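How to Sort Your Markers in Cups and Keep Them Working Longer

Posted in: Desk and Craft Corner
Written by Ntombi Cele

I have been using felt markers for many years, for my planner and for the cards I make for my family. For a long time I kept all of them in one drawer, and every time I needed the yellow one I had to take out everything. In November I finally made a small system with plastic cups. It costs almost nothing and it takes 30 minutes, if you don't stop to draw with each marker like I did.

What you need

Your markers, all of them, also those in bags and coat pockets
Plastic cups, I use 4 for my collection
A sheet of scrap paper
A damp cloth
A flat table with enough free space

Step 1. Collect and test

Put every marker on the table and draw one short line with each on the scrap paper. If the line is strong, the marker stays. If the line is pale or has white stripes in it, close the cap well, leave the marker lying flat until the next day and try again. Some of them come back. I had 18 markers when I began, and 4 of them went into the trash.

Please check also the caps. A cap with a crack in the side lets the air in and the marker will be dry again very soon. I keep good caps from dead markers of the same brand, they usually fit.

Step 2. Wipe them

Ink collects under the cap and then it comes on your fingers and on the paper. Wipe the barrel and the inside edge of the cap with the damp cloth. Let everything dry before you continue.

Step 3. Lay the markers apart

Do not make a pile. Lay the markers side by side with a little space between them, so you can see each color and pick up one without moving the others. It is also easier to notice when you have three greens which are almost the same.

Step 4. Fill the cups by color family

Start with the color you use the most. For me it is red, so the reds and pinks go first, and after this I take the yellows, the greens and the purples. I like translucent cups in a color, for example a pink cup for the pink and red markers. You see what is inside and you don't need a label. Hold the cup by the rim when you move it, and put it down where it will stay.
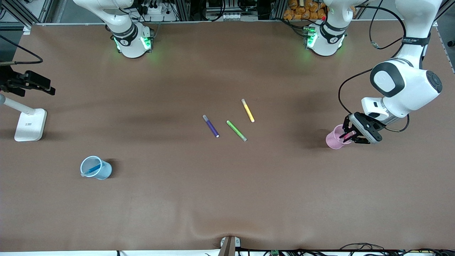 Step 5. Check the height of the cup

A marker should stand out over the rim enough that you can take it with two fingers. If it disappears inside, fold a piece of paper towel and put it on the bottom. If the cup falls over when it has only one or two markers, put some clean small stones or a few coins under the paper towel.

Step 6. Choose the place

Keep the cups away from the window and from the heater. Heat dries the ink, and the sun makes the plastic brittle. My cups stand at the back of the desk, on the left side, because I write with the right hand.

Cap up or cap down?

My neighbor Fergus Lindsay asked me this. For markers with one tip I put them cap down, so the ink goes to the tip. Markers with two tips I keep lying flat in a tray, otherwise one side becomes weak. If a marker leaks into its cap, turn it cap up and wrap the cap with a bit of tissue for one night.

Once a month I do the test with the scrap paper again. You can do it while the kettle is heating.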